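Skultar Folding Table – Solid Wood Top for Laundry and Mending

A flat, generous place to deal with clean clothes, at a height that's kind to your back.

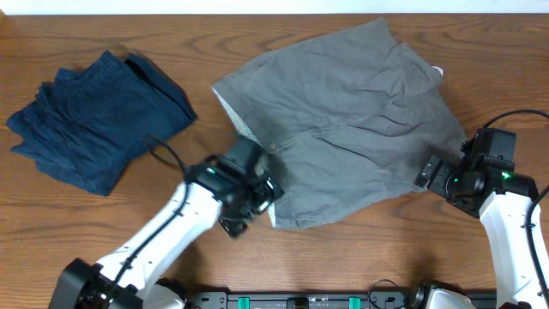 Why we like it

Most of us fold on the bed, the couch or the top of the dryer, and most of us end up with a leaning pile that gets moved twice before it reaches a drawer. The Skultar gives you one surface that stays clear for the job. There's enough depth to lay a pair of shorts out fully and still keep the ones you've already folded off to the side, with bare wood in between so the piles don't creep into each other.

The top is real wood in a warm medium brown, with dark grain lines you'll notice every time you wipe it down. No two tops match, so yours will have its own pattern. We're very fond of that! If you need two tables to sit side by side, write a note with your order and we'll pick a pair that look good together.

The finish

This is the part we fussed over. Glossy tops look great in a showroom, but cotton slides around on them and you spend half your time pulling things straight again. After a lot of test boards we settled on a low-sheen oil from Vasconcelos. It has a little grip to it – enough that a waistband stays where you put it while you smooth out the legs – and it won't snag a knit.

The oil is fully cured before the table leaves the shop. Even so, give it a wipe with a dry white cloth the first day before you put anything pale on it.

Folding heavy and light things together

Denim is stubborn. A folded pair of jeans or jean shorts wants to spring open at one corner, and pressing it down on a mattress does nothing. On a hard top you can lean on it with the flat of your hand and it stays put a lot better. Light cotton shorts are the opposite problem, all wrinkles and pockets that turn themselves inside out. Lay them flat, tuck the pocket lining back in, fasten the button, then pull gently from both sides before the first fold. Much faster than shaking them out in the air.

Details

Top: solid wood, oiled, medium brown
Frame: powder-coated steel, bolted
Load: tested to 200 pounds, evenly spread
Assembly: 2 people, hex key included
Placement: freestanding or pushed up to a wall
Item number: 743

Care

Wipe with a damp cloth and dry it right after. Don't leave a wet towel sitting on the wood overnight, and don't iron straight on the top – use a pad. When the surface starts to look thirsty, rub in a thin coat of oil and leave it until morning. We suggest doing this every February, when indoor air is at its driest in most homes.

Goes well with

Skestska wall rail, for shirts that go straight onto hangers
Vusik pad, a quilted cover for pressing and steaming
Vusik sewing tray, clips to the frame and holds buttons and thread

Availability

The first run of nearly 1,000 tables is gone. The second run is the same size and ships from August 2024, in the order we receive your requests. Replacement bolts, feet and touch-up oil are kept in stock and can be ordered separately.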